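Review: Grovent wrist and gripper kit for small desktop arms

I've had the Grovent kit on our orange desktop arm since August. It replaces the wrist servo and the gripper and leaves everything below the elbow alone. Our arm does one job, picking items off a table and putting them in a bowl, and it does that job most of the day. The old gripper had worn at the pivot and would no longer close square.

What you get

The box has a black wrist servo, the two-fingered gripper in blue plastic, a set of screws in two lengths, a wire lead and a folded sheet of instructions. Grovent doesn't include brackets. I reused the orange ones that came with the arm, and the servo fit between them without filing. If yours are cracked, print new ones before you start.

Fitting it

The sheet says 10 minutes. Mine took most of a morning, and part of that was my fault. I put the long screws in the side where the short ones go, and one of them rubbed on the servo case. The drawing shows both lengths the same size, so lay them out and compare them before you pick up the screwdriver.

Center the servo before you attach the gripper. The instructions mention this on the back, after the step where you need it. I missed it and had to take the gripper off again.

The wires need more slack than you would expect. Mei Tran, who shares the bench with me, tied hers down tight on her own arm and pulled the plug out of the servo the first time the wrist turned all the way. I left a loose loop at the wrist and have had no trouble.

Setting it up

You set the open and closed limits in software. I use Stoltatov, which found the new servo once I gave it ID 3. Start with the fingers wide and bring them in a little at a time. If the servo hums when the gripper is closed on nothing, the closed limit is too tight. Back it off until the hum stops.

Then I ran test picks with toy fruit and a red speckled bowl. Use pieces with different shapes. A banana tells you more about finger angle than a round plum does, and a big apple shows you whether your open limit is wide enough. I logged 156 picks before I put the arm back to work and changed the open limit twice in that time.
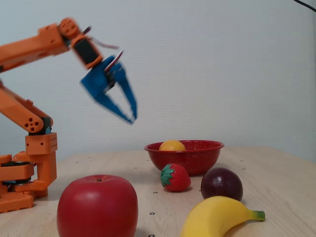
Looking after it

I check the wrist screws every Monday-type restart, meaning any time the arm has been off for more than a night. They had backed out a little by the second check. A small dab of threadlocker fixed that, but keep it off the plastic.

Wipe the fingers with a dry cloth. I tried a cleaning spray from Olport once and it left them slick enough to drop things until I washed it off with soap and water.

The wrist servo gets warm after a long run. I let it rest at lunch and have not had a shutdown.

Would I buy it again

Yes. The gripper closes square, the fingers have held up, and the parts can be ordered one at a time. The instructions are poor and should be rewritten. If your arm has the older, narrower brackets, ask Grovent about the fit before you order.

Aldana Yáñez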